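From: Fenna Timmermans
To: craft-room list
Subject: Re: Moving the label templates to the new laptop

Pascal Engelhardt wrote:

> I bought the refurbished laptop in November and finally turned it on. Drimero installed fine but it can't find any of my 458 label templates. Did you copy yours over one at a time? Also, is the old printer worth keeping?

Pascal,

No, I copied the whole folder. On the old machine, open Drimero, go to Preferences and look for "Library location." Mine was buried 4 folders deep. Put that entire folder on a USB stick, then point the new install at it before you open any project. It took most of an evening, and the fonts have to be installed separately.

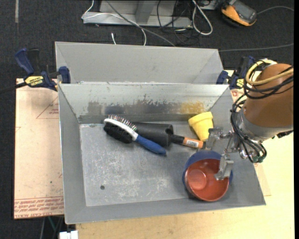 Dean Greenwood told me the 2000 templates he had came across with the previews blank. They filled in after he let the program rebuild its index overnight – he just left the lid open and went to bed.

As for the printer, I kept mine. The Zindus driver still works, but borderless printing is gone. I only use it for test sheets now, and I paid 50 dollars for a used one to do the final labels.

Does anyone know if Reece's envelope templates open in the new version? Mine give an error on page two.

Fenna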